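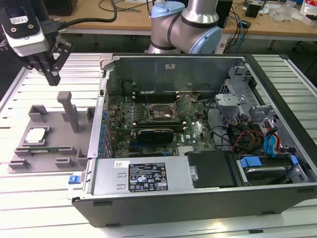

Section 3. Setting up the CPU station

Read the whole section first. Team key is on the hook by the door. Questions go to Vlasta Zupan or Špela, not the group chat.

Before you start

Caution: PC power cord out, and I mean out of the wall. Wrist strap on. Arm in hold until step 7.

1. Lay the tower on its side on the slotted table, side panel off. Put the panel under the desk where no one steps on it.

2. Fixture plate goes left of the case. Push it down flat on the rails. If it rocks, theres a chip in a groove – brush it out.

3. CPU in the square pocket. Edges only, no fingers on the underside.

4. Green board strip lies flat between the small blocks. Dont force it. Tight blocks get filed, see Bastien.

5. Socket lever up, bracket up. Check for dust with the flashlight. No canned air this close to the pins.

6. Tuck loose cables away from the socket and memory slots. Cables snag the fingers. Happened in July, cost us 39 points.

7. Start Clendusard, load the socket profile, release hold. Jog the gripper over the plate at slow speed. One person on the e-stop the whole time, hand on it.

8. Run the pick with nothing in the jaws, 3 times. Then the real part.

Note: if the plate moved even a litle, redo the teach points. All 4 of them.

Caution: never reach into the case while the arm is live. Hold first, then hands.

When done

CPU back in its tray, lever down, arm parked. Write the run in the log with your initals. Costel checks the log before the next team gets the table.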